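Varadholm Community House — Minutes of the Toy Library Meeting, January

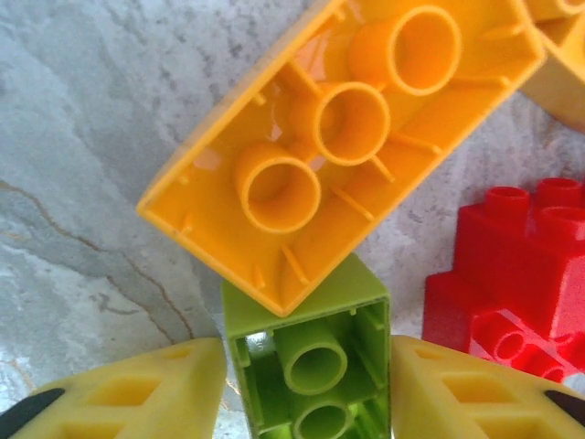
Large building bricks, yellow-orange, green and red. See item 2.

The meeting was opened at 4 p.m. in the small hall. The minutes of the previous meeting were read and approved with one correction: the word "shelf" in the item about the corridor should be "cupboard".

1. Opening hours
It was agreed to keep the toy library open on the same afternoons as before. The proposal to open also in the morning was discussed shortly and postponed until spring.

2. Building bricks
The bricks were the longest point of the meeting. Several families have reported that the bricks come home dusty on the inside. The outside is easy to wipe, but the underside is hollow, with round tubes in the middle and thin ribs going to the walls, and a cloth does not reach well between them. One member showed how she cleans them at home with a soft bottle brush and warm water with a little dish soap. The meeting found this method good.

It was decided:
— Bricks are washed every 2 months, and also when a family asks for it.
— After washing, they are put with the open side down on a towel until the next day. They must not go back in the box while there is still water in the tubes.
— Bricks which are pressed together are taken apart before washing. No knife or other metal tool is used for this, as it leaves marks on the edge.

There was a question if the bricks should be sorted by color. Some members think it looks nice and helps the smallest children. Others said that the children mix everything in five minutes and the work is lost. A vote was taken: 4 for sorting, 11 against. The bricks stay mixed.

The Flullska play group asked to borrow the bricks for its spring party. This was approved, on the condition that the bricks are counted before they leave and when they return.

3. Boxes and labels
The old cardboard boxes are weak in the corners. An offer from the Kanetti shop for 12 plastic boxes with lids was presented. The price was considered acceptable, but the lids should be tried first, because children must be able to open them without help. One box will be bought now and the rest after the next meeting. The labels will have a drawing as well as a word.

4. Donations
A bag of wooden puzzles was received from the Yoshida bakery and the meeting expressed its thanks. Almost all the puzzles are complete. Those with missing pieces will be kept for the craft table.

5. Other matters
The lamp over the sink in the kitchen is blinking again — this was noted also last time. A request will be sent to the house office.

The next meeting will be held in the same room. The meeting was closed at 5:30 p.m.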